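Netero shared workshop, tables and seating group
Minutes, 29 September 2026
Present: Siv Engebretsen (chair), Pantelis Nikolaidis, Joar Tangen, Agnes Öberg. Apologies: Wenche Haugland, sent comments by mail.
Notes: Joar

1. Last minutes
OK'd. One fix, the coat hooks went to the hallway and not the back room. Siv to correct.

2. Tabletops
Main item, took most of the time. Pantelis went over the pale tops after complaints about rings and sticky patches. Says most of it comes off with warm water and a drop of dish soap. Wants us to stop using the Plonirel spray, leaves a film that shows up as streaks. Agnes disagreed, she thinks the film is from people not wiping after. Long back and forth. Agreed: no spray for October, see if anyone complains.

Wenche (by mail) asks if we should oil the tops. Pantelis says no, not until we know what the surface is. Siv thought the paperwork was in the blue binder, it isnt. Siv to ask Ruvinano, they supplied them.
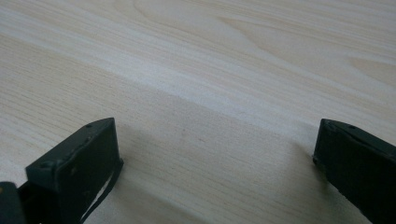
2 min read

Glare came up again. Light wood, fine grain, and you get a wide white band right across the table when the light hits it. Agnes does her pattern drawing there and can't see pencil lines in it. Options talked about: turn the tables, blind on the window, darker mats. Joar against turning, the walkway gets too tight by the sink. Blind is the landlord's call. Mats it is, for now.

Siv likes the swirly grain and doesn't want the whole top covered. Fine, mats get rolled up after use and go on the shelf under the window.

3. Mats
Agnes has prices. Felt ones from Bạch are 38 each, cork is more and sheds. Buy 2 felt to start and see how they hold up. Total stays under the 189 left in the furnishing line so no need to take it further up. Color: dark gray. Pantelis wanted green, outvoted.

Glue jobs still need newspaper or the old oilcloth underneath, felt wont survive it. Agnes to write that on a card and tape it to the shelf.

4. Chairs
Three wobble. Joar has tightened one, the other two need new bolts, he'll bring some from home. Felt pads under the legs are nearly all gone, floor is getting marked near the door. Wenche's mail offers a pack of 60 she has lying around. Yes please.

Stacking: no more than four high. Someone did six. Sign is there, nobody reads it, Pantelis will move it to eye level.

5. Wiping down
Current rule is last one out wipes the tables. Not working, last one out is usually in a hurry to catch the bus. New rule: each person wipes own spot before packing up. Cloths in the left drawer, used ones in the bucket and not back in the drawer!! Agnes takes the washing in October, Pantelis after that.

6. AOB
Left drawer sticks. Candle wax on the runner, Joar to try.
Key no. two still missing, Siv asks round once more then we get a new one cut.
Agnes asked about a second lamp for the corner table. Put off untill we see what the mats do for the glare.

To do
Siv: correct last minutes, mail Ruvinano re surface, key
Agnes: order mats, card for shelf, cloths
Joar: bolts, drawer
Pantelis: move stacking sign, take the Plonirel bottles off the shelf
Wenche: leg pads

Next meeting late October, Siv sends date.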